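4. What the rules ask for, and what they leave out

4.1 Frame quality in wrist-camera recordings

Most of the written guidance on collecting manipulation data by hand or by teleoperation says that recordings should be "clear." Very little of it says what clear means, who checks, or what happens to a session that fails. We read the three sets of rules our partners were using in September (the Cirkby house rules, the Stilleck operator manual and the short checklist kept at Lamlow) and found the same sentence in all of them, with small changes in wording. None gives a test that two people could apply and be expected to agree on.

We took 300 short clips recorded under these rules and gave them to two reviewers, Corey Treloar and Carleen Pomare, working apart. Each had to accept or reject every clip using only the rule text that applied to it. They agreed on 258. That may sound like a fair result until one looks at which clips made up the agreement. Nearly all were slow approaches to a single object on a plain surface, which any rule would pass. The clips they split on were the fast ones, and fast motion is what the rules were written to control.

Figure 1 is one frame from a clip of this kind. The fingers hold still relative to the camera, so they stay sharp while the background streaks. Under the Stilleck wording ("the gripper must be in focus and fully visible at the tips") the frame passes. Under the Cirkby wording ("the work area must be readable at all times") it fails. The Lamlow checklist asks whether the picture is "good," and our reviewers gave opposite answers. 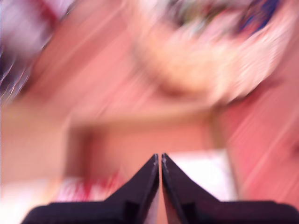
Figure 1. Gripper fingers with tips nearly touching; background blurred by motion.

We do not think a stricter sentence would fix this. Stilleck tried one in an earlier draft, asking operators to keep arm speed "moderate," and the operators we spoke to had either not noticed it or had read it as permission to go on as before. A speed limit written in words is a suggestion. If a lab wants a limit, it should be a number set in the controller, and the number should be stored with the recording so that a later reader can see what it was.

There is also the question of whether blur should be rejected at all. The usual argument is that blurred frames teach a model nothing. We have seen this claimed often and tested rarely. A robot in use will see blurred frames whenever it moves quickly, and a data set scrubbed of them may give a false idea of the job. The opposite claim, that blur is harmless or even useful, is no better supported. We would ask for evidence on either side before it goes into a rule, and we could not find any in the documents we reviewed.

What can be asked for today is more modest. First, keep the rejected frames, marked as rejected, with the rule that was used. All three sites deleted theirs, so no one can now say what the rules removed. Second, judge whole clips and single frames separately. A clip may open with a bad stretch and still show a clean grasp, and a rule that does not say which unit it covers will be applied both ways. Third, have a second person check a small share of every session. Our own choice was 15 clips per session, and we make no claim that this is the right number — it was what the reviewers could get through before lunch.

4.2 Gripper state and wear

The rules do better on the gripper itself, though not by much. Two of the three require the fingers to be closed and opened once before recording. None asks for the condition of the tips to be written down. Wear at the tips can change how a thin object sits in the grasp, and a data set gathered over several months may mix old fingers with new ones and say nothing of it. The McPhee template, which we saw only in part, has a line for the date of the last finger change. In the filled-in copies we were given, that line was blank more often than not.

A blank line is still worth having, as it shows that the question was asked. It should not be counted as compliance, and the audit reports we read did count it.

---

Reader comments

tmarsh_lab
Agree on keeping the rejects. Storage is cheap and we have regretted deleting ours twice. I'm less sure about putting a speed number in the controller, though. Our operators just move in short bursts under the limit and the footage is worse.

Odile
Did the two reviewers ever sit down and go over the clips they split on? I'd like to know if they could settle them by talking, or if the rule text was really the problem.

R. Vance
Two reviewers is thin. You are hard on everyone else's evidence and then rest 4.1 on a pair of people.

Contact the editors | Posted 12/14/23 | © The authors. All rights reserved. | Back to top

This site uses cookies to remember your reading settings. Accept | Manage choices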